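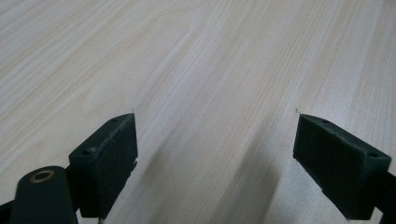
How do you decide which of two grippers is better when both of them can pick up the same things?

"You make them do it many times, and you look at what goes wrong," says Morven MacAulay. "One good grasp tells you very little. I want to know what happens on the day when the operator is tired and the cup arrives a bit crooked."

MacAulay leads the testing of hand-held grippers at Dikunora, a small company which prepares training data for robot arms. When I visited her on 15th February, she was in the middle of a comparison between two sets of fingers, which the team calls Hamel and Evitz. The plan asks for 3,000 grasps in total, and the log stood at 3,935 because she had repeated one part after changing the camera settings.

"I did not trust the first exposure values," she explains. "The picture was bright where the table shines, and the software lost the edge of thin objects. So we changed it and began this part again. People were not so happy with me."

The Hamel fingers have a softer pad. According to MacAulay, they forgive a lot. If the operator comes in at a wrong angle, the pad gives way a little and the object stays. The price is wear, and she wants to change the pads after every 200 grasps. The Evitz pads last longer, but they ask for a more exact hand, and with smooth plastic bottles she has seen many small slips.

I asked if the slips could come from the operator and not from the pad. She agreed that this is the difficult point of the whole test.

"Each operator does 15 grasps with one set and then changes to the other," she says. "In the beginning we let them stay with one set the whole morning, and then we were comparing mornings. It was a mistake in my plan, and I had to throw those results away."

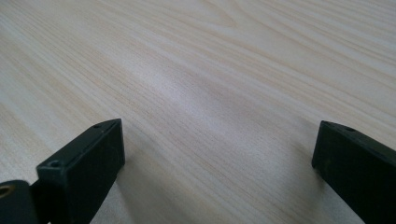 Gripper fingers open over the test table at Dikunora.

The camera interests her as much as the fingers. It travels with the gripper, so a wide lens is useful, but a wide lens also bends straight lines near the border. The team has tried two lenses and will keep the narrower one for now. The controller, a unit they call Ramunness, was the easiest choice. It starts quickly and it writes the time in the same format as the camera.

Does she already have a favourite? MacAulay laughs and takes a moment before she replies.

"For cups and fruit I would take Hamel today. For boxes I would take Evitz. My colleagues want one name from me, and I understand them, but I can't give it before I have seen the results for small metal parts."

Those tests are planned for April. Until then she will write down every failed grasp by hand, in a paper notebook, next to the automatic log. She says the log tells her that a grasp failed, and the notebook is where she puts what she thinks was the cause.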